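Camdale Selection Records: Data Card

Last updated: November
Reading time: 2 min

**Summary**

The Camdale Selection Records is a text dataset on how regional parties choose their candidates for the office of council president. It contains 2,207 documents: party rules, notices of nomination, published ballot results and press statements. It was compiled at the Humine archive and is maintained by Shobha Namboodiri.

**Coverage**

Records come from seven parties with seats in the Camdale assembly. Parties that field joint lists are entered once, under the name used on the ballot paper. Informal agreements between party leaders are outside the scope of the collection - only documents released to members or to the public are included.

**Format**

Each record is a single line of JSON with these fields:

- `party`: short name, lower case
- `stage`: nomination, hustings, ballot or appeal
- `text`: full text, line breaks kept
- `source`: issuing office

Texts longer than 4,000 words are split at section headings and share a parent identifier.

**Known limitations**

Appeal decisions are under-represented. Two parties publish only the outcome of an appeal and withhold the reasoning. Ballot notices issued before the present assembly rules use "lead candidate" and "list leader" interchangeably, and the wording has been left as found. Users comparing parties should check the `stage` field by hand on a sample of at least 100 records.

**Use**

The collection is suitable for research on party procedure and for text classification. It should not be used to forecast election results. Corrections may be sent to the Humine archive and are reviewed each Wednesday.
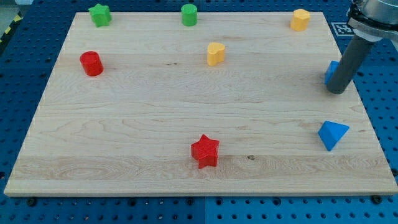 Anil Shetty: Could the next release separate withdrawn nominations from rejected ones? Both are under `nomination` at present, and for the Vundness branch papers I had to read every text to tell them apart.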